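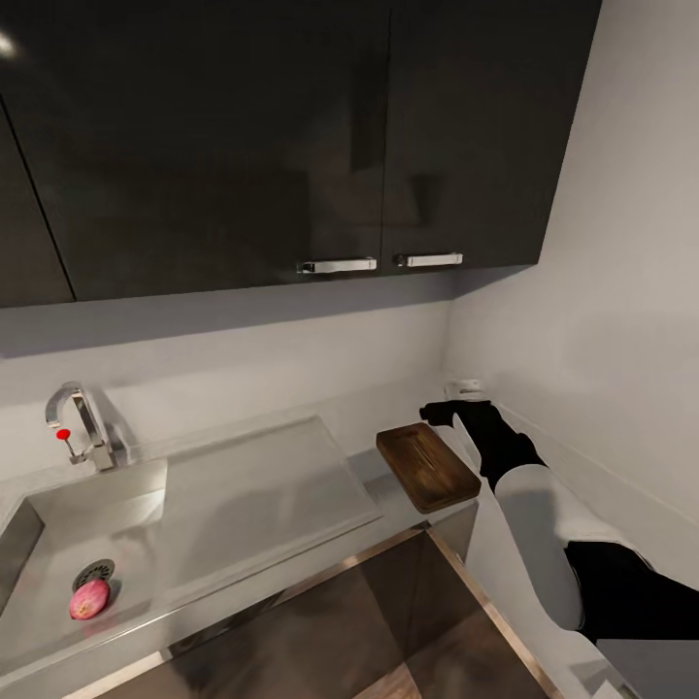
3.2 Packing trials

Participants packed for a four-night trip using one of two bags, the Rorden carry-on or the softer Fullum duffel. Each person received the same clothing list and was free to fold or roll. We recorded packing time and whether the bag closed without force. Of the 80 people who signed up, 70 finished both sessions. Rolling was more common with the duffel, and those who rolled tended to leave shoes until last. Several participants repacked once before closing the bag - we counted this as part of the packing time.

Bags were then weighed on a luggage scale and checked against the cabin limit used by Balogh and Pärn in their earlier study of weekend travelers. Overweight bags were kept in the sample.

Figure 2. Wall cabinets with bar handles (first panel) and wood work surface (second panel), rendered views. 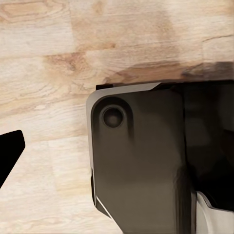 3.3 Unpacking and access

The second session looked at how people reach single items during a trip. Participants were asked for a charger, a rain jacket and a toiletry bag, in random order. Access was faster with the Rorden, whose main compartment opens flat. The Fullum has 2 end pockets, and people who used them for small items lost little time. We did not test bags with a separate laptop sleeve, so the results should not be applied to work travel.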